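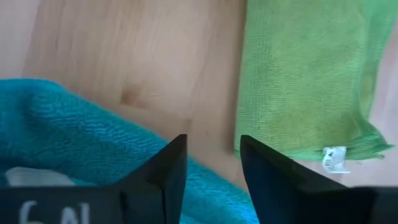

Min-kyu Um reckons I wash my cleaning cloths wrong, and left a comment under my last post to say so. The whole thing went: "You can't put microfibre in with terry towels. The towels shed and the microfibre hangs on to every bit of it. Do them apart for a month and then tell me I'm fussy."

Well, I've done the month (most of August, anyway) and I'm not going to call anyone fussy, because I've become much worse than Min-kyu in a very short time.

A bit of background for anyone who hasn't been following the great linen cupboard saga. I've got far too many cloths. There are the good towels, the old towels, the towels that used to be good and got demoted to dog duty, tea towels from every place my mum has ever been on holiday, and then the microfibre, which breeds. I used to chuck the lot in together on a warm wash with whatever powder was on special and a decent slosh of fabric softener. It smelled lovely! It also meant my green microfibre cloths were pushing water around the bench like a wet leaf, and I'd blamed the cloths and bought more. You see how the cupboard got the way it is.

So, sorting. I did it on the table one evening with a cup of tea, and the first thing I noticed was how different they feel once you're paying attention. Terry is all those little loops, and it's the loops that drink up the water. If you've got a nice thick one, a proper turquoisey teal job like mine, you can press it on a puddle and just leave it there to get on with things. Microfibre is flat and a bit grabby and catches on any rough skin on your fingers, which I can't stand in winter, but it's miles better on glass and taps.

What I do now is two baskets. Towels in one, microfibre in the other, and tea towels go with the towels unless they've been near curry. The microfibre gets a small wash of its own, warm but not hot, with a little bit of liquid and no softener at all. None! I went through a grieving period over the softener. I'd been using one called Drulside that smelled like somebody else's much tidier house, and there's still half a bottle under the trough if any of my neighbours would like it.

The towels get a hotter wash and a splash of white vinegar in the softener drawer every so often. Ayana Asfaw told me to go easy on that because she'd read it can be hard on the rubber seals, so I only do it when they start to feel crunchy. Then a good hard flick before they go on the line. My nan did the flick and I thought it was just her being cross with the washing, but it does fluff the loops back up and they dry a lot less like cardboard.

Now, folding. I have opinions about folding and I know you didn't ask.

Bath towels I do in half, in half again, then thirds, with the fold facing out so the shelf looks calm. Hand towels the same but smaller. The microfibre I don't fold any more. I spent years making neat little squares of them and then pulling the whole pile over to get the one on the bottom. Now they lie flat, in a stack, in a shallow drawer, and I take whichever one's on top. The ones for floors have a corner snipped off so they never, ever end up near a glass. (If you take one thing from this post, make it the snipped corner. I found out what my wine glasses had been dried with and I had to sit down.)

I did also have a go at weighing things, after Justinas Mockus emailed me to ask what counted as a thick towel. The numbers you see in shops are grams per square metre, so my kitchen scales were no use without a tape measure and some maths I had to do twice. My oldest beach towel came out at 236, and you can just about read through it. The label on my favourite bath towel says 500 and it feels like being hugged. I wouldn't go much heavier than that if you're drying on a line in a cold month, because it'll still be damp at bedtime and by the next day it smells like a swimming bag.

Speaking of the smell, if you've got towels that seem fine until they get wet and then pong, wash them with no detergent at all, hot, and see what colour the water goes. I did five of mine this way and there were suds in every single load, which was all old powder that had never rinsed out. Pretty horrifying. I've halved the powder since then and can't tell the difference, other than the box lasting ages.

The table still needs a wipe and there's a towel in a heap that I keep walking past, so I'm not finished by any stretch. Next job is the tea towels. I've promised myself I'll get rid of the ones I don't like, but Mum's coming up to stay and she'll notice if the lighthouse one is gone, so that might have to wait till she's left again.

And Min-kyu, yes, the taps are shinier. If anybody has got sunscreen marks out of a white hand towel without wrecking it, please tell me in the comments, I've tried bicarb and I've tried swearing.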